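26 Dec 2024

The kitchen is full of leftover ham and I have the shed to myself, so you're getting a build update whether you asked for one or not! The arm is coming along. I've called the project Stirkside, after the street I lived on when I first got silly ideas about robots, and it now has a working shoulder, a working elbow and a wrist that mostly does as it's told.

For anyone new, the job is simple to say. I want an arm bolted to the end of the bench that can pick a carton off a shelf and put it down beside me while I'm soldering. Bits live in cartons, cartons live on the shelf, and I'm forever getting up. I started in July with a pile of second-hand servos and a lot of confidence.

## Sim first, plastic second

Back in winter I'd just print a part, bolt it on and see what broke. I went through 22 finger prints that way (I kept them all in an ice cream tub, don't ask me why). Marlene Böttcher from the Draltside workshop finally sat me down and got me to model the gripper properly before printing anything else, and I'm so glad she did. She's patient, she draws on the backs of envelopes, and she was right about the wrist.

So now I have a little simulated world on the old laptop. It's as plain as can be — flat colours, hard edges, no textures — and it runs happily on a machine that struggles with email. My favourite thing in it is the wrist view, a virtual camera looking out past the fingers. I've spent more evenings than I'll admit nudging the arm and watching the carton swing across the screen.

The view I keep coming back to has the carton tipped over above the two fingers, with one corner pointing down at the gap. I like it because a tilted box is a much nastier problem than a square one. Close on a corner and you've got two tiny contact points and a carton that wants to spin. The little pale patch low on the darker side looks like a handle slot, and that's got me thinking about hooking instead of squeezing. 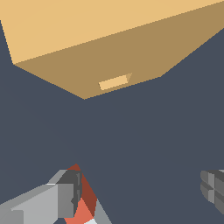
## What's next

First up, the approach angle. At the moment my code assumes the carton is sitting flat, so I need it to roll the wrist to match whatever face it's closing on. Marlene reckons 30 lines of code. I reckon a weekend.

Then the pads. I've been through foam, bike tube and the rubber off an old bath mat, and the bike tube is winning by miles. Real cartons have dust on them and my simulated ones don't, so I'm not trusting the sim on friction at all.

I've also set the test load at 400 grams, heavy enough to cover my biggest carton of screws. The elbow servo gets warm just thinking about it, and there's a spare in the drawer.

If you've built a gripper that copes with boxes on a lean, please leave a comment, I'd love to see it. I'm back out in the shed tomorrow with the bike tube and a fresh tub of glue.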